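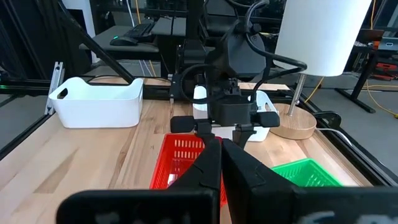
One reader tells me I'm wasting my time keeping newspaper cuttings on the Pastow bypass inquiry when every word of it is online, and would I please go back to descaling kettles. I will, I promise, but three other people have asked how I stop mine going yellow, so kettles can wait.

First off, the online argument. I had a folder of saved links about the Lerier contract (the firm that got the road money, then got the car park money, then stopped answering letters) and when I went back in June a good half of them led nowhere. The paper ones were still in the drawer. A bit crisp, but all readable.

Cutting out
Use a steel ruler and a craft knife on an old chopping board, not the one you do onions on. Scissors are fine for short pieces but I always wander off into the next column. Keep the page heading if you can, and if you can't, write the name of the paper and the date in soft pencil on the back. Biro comes through. I've got a lovely long piece on the council leader's expenses with a blue scrawl straight across his forehead.

If a story jumps to page nine, cut both bits and keep them together with a folded strip of plain paper. Never a metal paperclip! I lost most of an editorial to a rust mark in the shape of one.

Keeping them flat
Newsprint goes brown because of what it's made from, and light and warmth hurry it along. So no loft, no airing cupboard, and not the kitchen windowsill where I kept mine for years like a fool. Mine live in a shallow drawer in the spare room now, in acid-free folders. The Iyer ones are good and thick, though the flaps are a nuisance. Don't laminate and don't use sticky tape, it goes orange and then lets go anyway.

For anything creased, slip it between two sheets of blotting paper under the heaviest books you own for a week. The inquiry report runs to 720 pages and does the job beautifully, so I've had some use out of it.

Photocopy the ones you handle
If you're forever pulling out the same article to wave at people in meetings, copy it on decent paper and wave the copy. I do the front pages in two halves and join them on the back.

Finding them again
I tried sorting by politician and it was hopeless, they all turn up in each other's stories. By month works better. Each cutting gets a pencil number in the corner and a line in a cheap notebook: number, paper, what it says, who denied it. I'm up to 1372, and yes, that includes letters to the editor — some of the best stuff is in the letters.

Leave room in the notebook for corrections. Papers print them very small, weeks later, and if you've kept the accusation you ought to keep the climbdown with it. I use a green pencil for those.

Inky fingers
Dry hands before you start, and wash them after with washing-up liquid and a spoonful of sugar. For smudges on a painted table, a barely damp cloth and a dab of bicarb, rubbed gently. On wallpaper try a lump of white bread. I've no idea what to do about a cream sofa, mine has a throw on it.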